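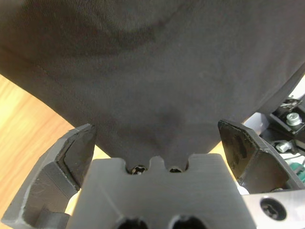
Re: [teleop-cloth] Folding demos, second batch

From: Teodor Sowa
To: teleop-cloth list

Miłosz Zalewska wrote on Sunday:
> We've now got 1,649 demos on the dark knit, all by remote
> control. I reckon that's enough to train on. Fillura can
> start this week and we can skip the hand-guided set.

I'm not convinced. A big pile of demos from one operator mostly teaches the arm that operator's habits. I watched 100 of them last night and in nearly all of them the cloth gets pinched at a point and drawn right down to the palm, into the notches by the screw heads. Fine for a lift. I'd like to hear how anyone lets go of it neatly afterwards.

Charcoal fabric also gives the wrist view very little to work with – a few creases and one long edge against the timber. If the policy learns "go where it's dark", we won't find out until someone puts a pale tea towel down.

Before Fillura touches it, could we have:

- 3 operators, not the same bloke each time
- 5 hand-guided runs from each, same cloth, same table
- the failed grasps left in and labelled

Dimitrov has the bench until lunch most days, so afternoons suit me.

Teodor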